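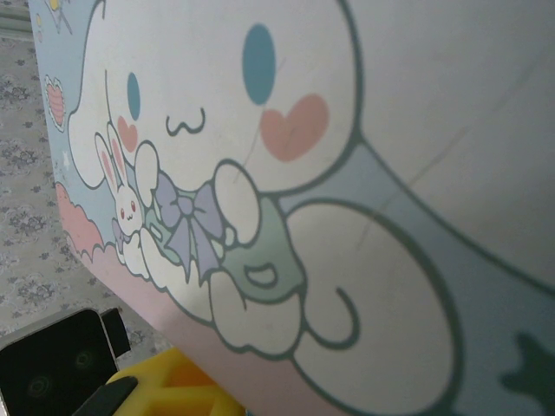
Ticket 148: Puppy board bowing, corner lifting
Room: children's waiting area
Opened by: Ebony Quinlan
Status: open

Ebony Quinlan, 9.10
The puppy and bunny board won't stay flat. I pressed the bottom corner back last night and it had come away again by this morning. Jirnow say their pads hold for years. Can someone look before a child gets a finger behind it?

Liên Mạch, 9.45
Which pads, and how many? Their fitting sheet asks for 8 on a board that size. Did anyone clean the wall first?

Ebony Quinlan, 10.05
The thick grey ones. Wall was wiped with a damp cloth. I wasn't there for the rest.

Liên Mạch, 11.30
Took it down. There were 2 pads on it, both along the top edge, so I'm not convinced this is a damp problem, whatever the last ticket said. Paint has come off with one of them. Leaning it against the cupboard for now.

Areti Spanos, 12.15
I spoke to Jirnow. They blame the radiator and want to sell us their "warm wall" pads at 20 pounds a pack. I asked what was different about them and got the colour. Please don't order any yet.

Liên Mạch, 14.20
Radiator is on the opposite wall. Make of that what you will.
Tried the board face down on the big table with books on it for a couple of hours. Slightly better at one end, no change I'd swear to at the other. Ebony thinks it looks flat. I put a ruler across and it rocks.

Ebony Quinlan, 14.40
It looked flat from the door.

Vy Thân, 15.05
Could we just screw it? Four holes, near the edges, well clear of the puppy's face and the lilac bow. White caps would hardly show.

Areti Spanos, 15.30
Fine by me if the wall takes screws. The last person who told me it would was wrong — we still have the filler to prove it. Liên, please test a spot behind the cupboard first.

Liên Mạch, 16.10
Will do tomorrow. Leaving the ticket open, and the books are staying on overnight, though I don't expect much from them.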